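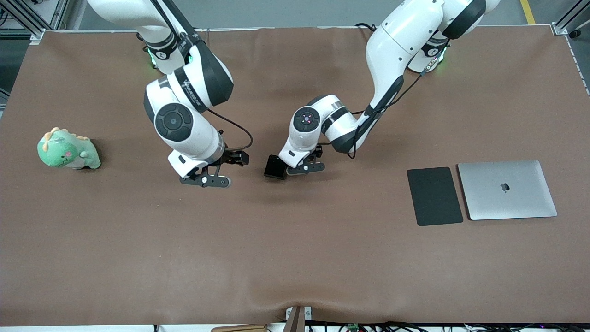 Writing an obituary is a job most of us get handed at the kitchen table, usually in the same two days as the phone calls and the casseroles and the question of who is picking up whom at the airport. We have been printing death notices for families in Hiltby and the valley for a long while now, and the same questions come up nearly every week, so we've gathered them on one page for you to read at your own speed. You may not need all of it. A good many people write their notice on a closed laptop's worth of courage, as my aunt used to put it, meaning the thing sits there shut like the silver one on the brown tabletop and you walk past it all morning before you lift the lid. A child's green plush dinosaur might be sitting across the table from it too, and if that dinosaur was a present from Grandpa, well, there's a perfectly good first line for you.

6 min read

How long should an obituary be?

As long as you like, though it helps to know how the pricing works before you get attached to a draft. The base notice in our print edition covers 200 words, and that's enough for the dates, the family, the work and one or two things that made the person themselves. If you go past that, we charge by the line. The online notice can run to 2,000 words at no extra cost, so lots of families print the short one and put the long one, fishing stories and all, on the website.

What does it cost?

The base print notice is $189, and that includes the online version and one photograph. We'll always send you the full price before anything is printed, and you're welcome to trim and send it back to us as many times as you need before the deadline.

When is the deadline?

We need the finished text by 3 p.m. for the next morning's paper. If the funeral is very soon and you're going to miss it by a little, please do call us anyway, even if all you have is the name and the time of the service. We can often run a short notice first and the full obituary the day after.

Do I have to give the cause of death?

No, you don't. Some families want to name it, especially after a long illness when so many people sent meals and cards, and others would rather keep it private. "Died at home" or "passed away in July after an illness" is quite all right. So is leaving it out altogether!

Whose names go in the list of survivors?

This is the question that keeps people up at night, I think. The usual order is spouse or partner, children, grandchildren, brothers and sisters, and then anyone else you'd like to mention. Stepchildren, former spouses and dear friends can all be included, and there's no rule against it, whatever an uncle may tell you. If the list is getting very long, you can write "six grandchildren" and leave it there, but do check with the parents first. Read the names out loud to somebody else in the family before you send them. Spellings of in-laws' names are the correction we're asked for most.

Can the funeral home send it in for me?

Yes, and many do. Aguirre Funeral Home and Drosa & Sons both send us notices directly, and the charge can go on their bill with everything else. You should still ask to see the final wording, because once it has gone through two or three hands a middle name can get lost.

My mother was born overseas. How should I write the town?

Write it the way she said it. If she grew up in Turnov, put Turnov, and add the country if you think readers here will wonder. We're glad to print accents and marks in any name, so please type them in or tell us over the phone where they go.

What if there's a mistake after it's printed?

Call or write as soon as you see it. The online notice can usually be fixed within the hour. If the error was ours, we'll run the corrected notice in print again free of charge, and if it was in the text we were sent, we'll run it again at half price.

May I write my own ahead of time?

Certainly, and we keep over 6 feet of folders in the front office from people who have done just that. Bring it in or mail it, and put a phone number on it for the person who'll be letting us know. You can change it whenever you like.

14 shares
3 comments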